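Every listing needs a sign out the front, and most of those signs are on loan. The Trinder yard frame is the one we build, hire out, dig back up and repaint, and we'd like to sell you a few so that you can do the digging.

# Trinder Yard Frame, Series 2

**For-sale sign frame, in-ground or weighted base**
**$595 for the set of three, painted, delivered flat**

We started making these for Beaudoin, a two-desk real estate office that was going through frames the way other offices go through pens. Their old ones were fine in July. By February they leaned, and a leaning sign in front of a house makes buyers wonder about the foundation. We've had a lot of February since then to work on it.

## What you get

- Three upright frames, welded steel, with a crossarm for hanging panels
- Three ground spikes and three flat bases (you'll use whichever the lawn allows)
- Six rider clips for the little add-on signs: SOLD, OPEN HOUSE, NEW PRICE, and the other one, REDUCED, which means the same as NEW PRICE but sounds sorrier
- Hooks, bolts, and one spanner that fits all of them
- A tube of touch-up paint in whichever colour you ordered

Panels aren't included. Your brokerage already has opinions about panels, and probably a binder.

## Sizes and colours

The standard frame takes a 30-inch panel. We also do a tall version for properties with hedges, snowbanks or a neighbour who parks a boat out front. Tall frames are special order and take longer, mostly for reasons involving our one long jig.

Colours are white, black, charcoal and a green that Ornella Fontana in our paint shop calls Ikumholm, after a town she once had a very good lunch in. It's the slowest seller and she won't let us drop it. If you order Ikumholm your frames will be painted with noticeable affection.

Black is the most popular. It hides scuffs from the boot of your car and makes any headshot look a bit more expensive.

## Putting one in

1. Get permission from the owner. Yes, even though they signed the listing agreement. People who have agreed to sell the whole house can still be very particular about the flower bed.
2. Call to have the buried lines located before you drive a spike. Every province has a service for it. Irrigation pipe usually isn't covered, so ask the seller where theirs runs and then assume they're wrong by a foot.
3. Set the spike, step on the plate, and check it with a level.
4. Slide the frame down over the spike and tighten the two side bolts.
5. Hang the panel. Stand at the curb and look at it from both directions. Go back and turn the panel around.

In frozen ground, use the flat base and weight it with sandbags. Don't use the seller's patio stones. We had a call about this from Crisanto Talavera, who manages listings for a client of ours, and the stones in question had been mentioned in the offer.

## Strata and condo buildings

Check the bylaws first. Many buildings allow one sign at the entrance, some allow a directory-style board, and a few allow nothing at all and will tell you so by letter. Municipal rules on size and setback also vary, as does the number of days a SOLD sign can stay up while everyone admires it. We're sign people and can't tell you what's legal on your street, but the bylaw office can, and they're usually pleasant if you ring before the complaint comes in.

For buildings with an entrance garden we make a narrower frame called the Vinia. It's a single post with a short arm and it takes up less room than a recycling bin. It doesn't love wind.

## Looking after them

Wipe the frame down when you pull it. Road salt is hard on paint and harder on bolts, so a bit of grease on the threads in the fall will save you some language in the spring. Store frames upright or hung on a wall. Stacked flat, they'll scratch each other, and whichever one is on the bottom will be the one you need.

If a car hits one, send us a photo. We can usually straighten a crossarm. We can't straighten an upright that's been folded in half, though we do like to see them.

## Warranty and returns

Welds are covered for 60 months. Paint is covered for 17, a number we arrived at by arguing. Returns are fine within 30 days if the frames haven't been in the ground, and we can tell if they've been in the ground.

We don't cover theft. Frames do go missing, more often around elections, and tend to come back later holding up somebody's garage sale. Stamped numbers on the crossarm are free if you ask when you order, and they've brought home more than one.

## Ordering

Orders go through Marisol Espinoza, who'll want your panel size, your colour, and whether you've measured the panel or are just remembering it. Please measure the panel. Delivery inside the city is free, and pickup is at the side door any weekday until 4 p.m. Ring the bell twice, as the first one tends to get lost under the grinder.

Larger offices can ask about the hire plan, where we install and remove the frames for you and you never have to own a level at all.

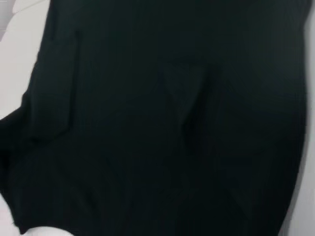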